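Trenham Dog Owners' Association
Minutes of the general meeting, August 25, 2019

1. Minutes of the previous meeting
Approved with one correction. The membership total under item 4 should read 318.

2. Kennel cough
Two boarding kennels, Reliver and Dadine, now ask for proof of vaccination on arrival. Members boarding a dog in October should check the date on the certificate before booking. The website page on this will be updated.

3. Exercise field
The lease is renewed on the same terms. The gate latch on the lane side does not close fully and is to be replaced. Until then dogs are to be kept on the lead within 60 metres of the gate. A request for separate hours for small dogs was discussed and deferred.

4. Water and feeding bowls
Shared bowls at the field are withdrawn. Members are to bring their own and wash them at home after each visit, using hot water and washing-up liquid, with a full rinse.
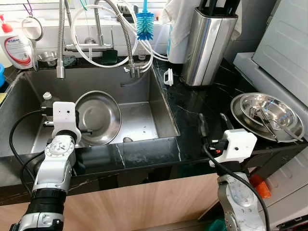

5. Accounts
Balance at the end of the period: £2142. Field rent has been paid. The insurance renewal is due in October and the quotation has been received. Accepted without a vote.

6. Beginners' recall class
The class at Wi is full. A second class will run if almost the same number apply. Long leads only, no retractable leads.

7. Any other business
None. Meeting closed.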